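Student Robotics Club: Recording a Bag-to-Tray Demonstration

Prepared by Valentina Ibarra for the Skimider student project. Revised 8 May 2025.

This guide sets out how club members record demonstrations with the hand-held grippers. Members should read it in full before their first session at the table. Each team is expected to contribute 400 accepted recordings before the September review.

Before You Begin

1. Sign in and enter your team name in the session log.
2. Clear the tabletop of everything except the objects listed on the task card.
3. Place the clear tray on the bare wood, where both grippers can reach it.
4. Open and close each gripper fully. The fingers must meet evenly, with their flat faces toward each other.
5. Hold the fingers open above the tabletop and check that the gap between them is clear. 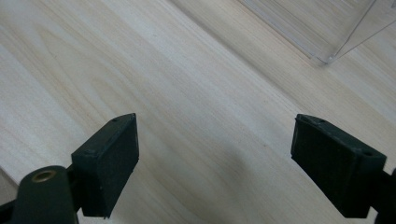

Noel Dela Peña asks that teams repeat the finger check after every break as well as at the start, and adds that his own team had to discard a full set of recordings over one loose screw. The request has been adopted, and the log sheet now has a line for it.

Recording the Task

6. Set the tote bag on the left half of the table, with its mouth partly open and its handles clear of the opening. The can goes inside the bag.
7. Take one gripper in each hand. Let the cables hang freely below the edge of the table.
8. Start the recording and wait for your partner to confirm it.
9. Bring the left gripper to the can at a slow, steady pace. The right gripper stays low and to the side until it is needed to hold the bag.
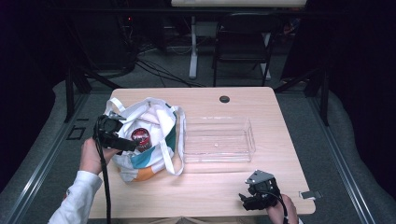

10. Close the fingers on the can, lift it clear of the bag, and lower it into the tray. Do not drop it the last inch.
11. Return both grippers to their starting positions before your partner stops the recording.

A recording is rejected if the can touches the floor, if the tray slides off its mark, or if the operator speaks to the partner during the lift. Rejected recordings stay in the log and are marked with the letter R.

File names follow the pattern of team, task number, and attempt. Questions about naming should go to Aroha Baxter, and reports of damaged fingers or cables to Wenceslao Orellana. Grippers are returned to the cabinet with the fingers closed.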